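Papers > Robot Learning > Kasley Project Report > Section 4
Search this report... Go
2 shares 2 comments

4. What to Buy, and When

I promised in the introduction that I'd talk about money, and I mean to keep that promise, partly since I wish more papers in our corner did it. When I started planning the Kasley budget I went looking for anything that would tell me what a hand-held gripper setup costs to run over a whole season, and I came back with a lot of parts lists and very little else. Parts lists are great! I love them. But they stop at the point where the box arrives, and my problems mostly started there.

4.1 Buying for the table you have

Our first equipment plan was written in an office, by me, with a nice clean lab bench in my head. I had put down a fixed lighting rig, a bench with a clamp rail, and a backdrop. Mathias Fuchs, who ran the collection sites in Goltham and Hernville, read it over and crossed out nearly all of it in one sitting (I still have the printout, and he presses hard with a pen). His point was that we wanted recordings made in ordinary rooms with ordinary things in them, so every dollar spent on making the rooms look alike was a dollar spent against the project. He was right, and I moved the whole lighting line into spares.

So the tables at our sites are whatever the household or shop already has, cloth and all, and the objects come off the shelf. What we pay for is the stuff that goes in people's hands, the stuff that stores what it records, and the hours. Figure 2 gives the flavor of a box task: an open box on a cloth-covered table, a package lying in it, and two grippers working close together over it. When I plan a new site now, I start from a spot like that and ask what the person there is going to run out of first.

4.2 Grippers and spares

The easy mistake is to count grippers by counting hands. A lot of our tasks need two of them at the same table, and that's how I first counted -- one pair per site, and done. Then a hinge on one of the pair gets sloppy and the other gripper is no use for a two-handed task either, so one worn part has put both of them on the shelf. In August we lost a good stretch of time in Hernville to exactly that, with a perfectly healthy gripper sitting next to a sick one, and everybody looking at me.

What we do now is treat the pair as the unit for scheduling and the single gripper as the unit for buying. Every site has its pair, plus a spare that can stand in for either side. The spare gets used in rotation, too. Our first one stayed in its case for so long that when we finally needed it, it was behind on updates and the pads felt different from the worn ones, and the operators (very politely) hated it.

Pads are the other thing I'd underestimated. I had them in the budget as part of the gripper, bought once. They belong with the consumables, next to cables and wipes and tape, and they should be ordered on a schedule that somebody owns. Glossy packaging and smooth boxes don't seem to bother them much in our experience, but cloth lint does, and a lot of our tables have cloth on them. We clean them at the start of a session and write down in the log when a pad gets changed, so that a reader of the data can at least go and check.
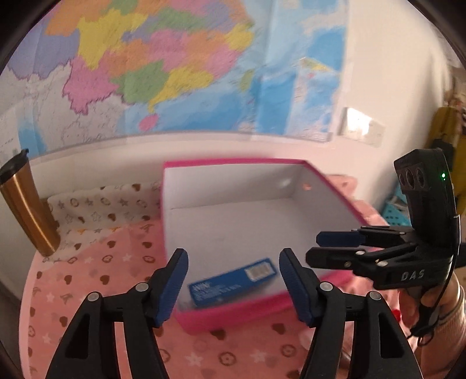 The line in the budget that surprised me most was cabling. It came to 611 dollars by the end, which I had down as a rounding error in the first draft. Cables get pulled, bent, stepped on, and borrowed for somebody's phone and never seen again. They're also the part where I was most tempted to save money, and we did try a cheaper batch, and we went back. I don't have a controlled comparison to offer, just the session logs, where "swapped cable" is by a wide margin the most common note that anyone wrote. If you're planning something like this, please give cables a line of their own. You'll be able to see it grow and argue about it.

4.3 Storage and the part we call Shim

Storage costs are easy to estimate if you know how many hours you'll record, and of course that's the thing you don't know. I planned for steady collection, the same amount at each site, and what we got was lumpy. Goltham would go quiet and then send us a mountain. Local drives filled up during the mountains and sat idle in between, and we ended up buying more drives than the total amount of data called for, simply to ride out the peaks.

Shim is the small program we wrote to sit between the recording machine and the upload. It checks that every stream in a session is there, that the clocks agree, and that the file isn't obviously broken, and then it lets the local copy be marked for deletion. I mention it in a section about buying things for the simple reason that it changed what we bought. Before Shim, the operators kept everything forever, quite sensibly, as they had no way to know what had arrived safely. After Shim we stopped ordering drives. It took me longer to write than I'd like to admit -- and longer again to get the clock check right -- but I would put that time in the equipment budget now, as a real line with real hours against it.

4.4 Objects, people, and the boring remainder

Objects for the tasks are cheap one at a time and annoying as a group. Boxes go soft at the corners. Packages get opened by someone who was only trying to be helpful. We set aside a small cash float at each site and asked only for receipts, and this worked far better than my original idea, a central order form that I was very proud of and that was used for about 2 weeks. A side benefit is that the objects differ between the sites, as each operator shops where they normally shop.

Operator time was our largest cost and I think it should be yours. Our first plan paid for recording hours only. That left out setting up, charging, cleaning, and packing the gear away, and the people doing that work were understandably not thrilled about it. We changed the rate to cover the whole visit, paid the difference on earlier sessions, and the logs got better almost at once. I can't prove the link, since we changed the log form in the same month (bad planning on my part, sorry).

Last, a word on timing. We ordered everything for both sites at once, hoping to get it over with, and so any mistake in the order was made in both places. If I were starting over I'd equip Goltham first, run it until the first pads needed replacing, and only then fill in the order for Hernville. The funder wanted the money committed early, and I understand that, but a reserve for second-round purchases can be written into a proposal, and ours should have had one. The spending sheet was closed on 22 September 2024, and anything bought after that date is left out of the totals in the appendix.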